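Carkeck sheet-metal bin with sloped sides - review

Posted November 2020 in Workshop Storage

I have wanted a proper metal bin for the bench for ages, and I finally stopped dithering in March and ordered the Carkeck. I've had it in use ever since and I like it so much that I went back and bought a second one, so here is the long version of why.

First, the shape. The walls inside slope in toward the floor, and that one detail makes the whole thing nicer to live with than any straight-sided box I've owned. Small stuff slides down to the bottom where you can get your fingers under it. With my old plastic crate I was forever chasing an eraser or a stub of chalk around a square corner with one fingernail. Here you sweep your hand down the slope and up it comes. Lovely!

The metal is gray sheet, and it feels solid. I've dropped a full roll of tape into it from shoulder height more times than I should admit (it's loud, be warned) and there isn't a dent anywhere. It weighs enough to stay put when you're rummaging, but if you're the type who digs around hard, clamp it. I use a Hernine clamp over the rim and that holds it dead still on the tabletop. The rim is sturdy enough that I can tighten the clamp properly and the wall doesn't bow. My Janddale tray, which I bought for a similar price a couple of years ago, folded the first time I tried that.

What goes in it? In my case, whatever I need within reach and don't want rolling onto the floor - tape, sponges, sanding blocks, a paintbrush or two. It's roomy without being deep. I can see everything at a glance, which for me is half the point of an open bin.

Cleaning is easy. Glue and filler dry on the floor of it and then mostly pop off with a plastic scraper, and a damp sponge does the rest. The walls do pick up marks. Mine are blotchy and I've given up caring, though if you want a bin that stays showroom pretty you might look at the powder-coated one from Vávra, which costs more and has a smaller opening. I tried a friend's for a weekend. Beautiful thing, but the straight sides drove me nuts and I was glad to get back to mine.

A few gripes, to be fair. The edges came with a slight burr on one corner and I took a fine file to it before I'd let anyone else use it. There are no handles, so moving it when it's full means getting both arms underneath. And it is noisy. I mentioned the tape already, but even pencils clatter. You can lay a piece of felt in the bottom if it bothers you. I did for a while, then took it out again, as it got full of sawdust and looked horrible.
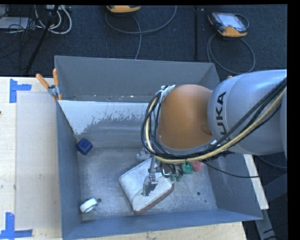

The bin clamped to the tabletop, with a roll of tape, a blue cube and a sponge inside.

One tip if you work on a wooden top like I do: mark where you want the bin to live before you clamp it down. I use a bit of painter's tape at the corners. When I unclamp it for a big clear-out I can set it right back in the same spot, and everything else on the bench goes back to where my hands expect it to be. Tiny thing, saves me a lot of shuffling.

Would I buy it again? Well, I did! The second one sits under the bench and catches offcuts, and it's every bit as good at that job. If you've been getting by with shoeboxes and old ice cream tubs, try one of these with the sloped sides. Just run a finger (carefully) along the edges when it arrives, and keep a file handy.

Pros: sloped walls, stiff rim, easy to wipe out
Cons: loud, no handles, rough corner on mine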